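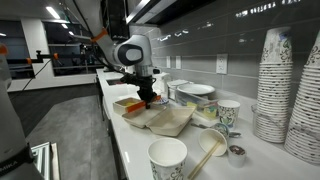 Attachment 1. Countertop cell, takeout packaging set, gripper over the open clamshell.

Ticket: Rendine / grasp evaluation
Component: grasp ranking, clutter condition
Reported by: Brendan Duggan
Assigned to: Herman Kusuma
Status: open, fix in review

Summary
Grasp success on open clamshells falls to 40 percent with the November checkpoint. The previous checkpoint gave 70 percent on the same layouts. Tipped cups are unchanged.

Steps to reproduce
Load the clutter config. Run 30 trials with the seed list from the Unex branch. Score by lift and hold.

Log
09:10 BD: Reproduced. Most failures are closures on the sloping wall of the deeper half. The ranker prefers the wall to the rim.
10:35 HK: Checked hand-eye calibration, within limits. Not the cause.
11:20 HK: Training split has around 1,000 clamshell grasps, nearly all on closed lids. Open ones were dropped by the new depth filter.
13:45 BD: Filter off, old weights: no change, as expected. Needs a retrain.
15:05 HK: Retrain queued on Orness with the filter limited to background points. Same seeds, same scoring.

Workaround
Pin the previous checkpoint. Do not report clamshell numbers from the November one.

Pending
Rerun all 30 trials after the retrain. BD to add per-object success to the results table.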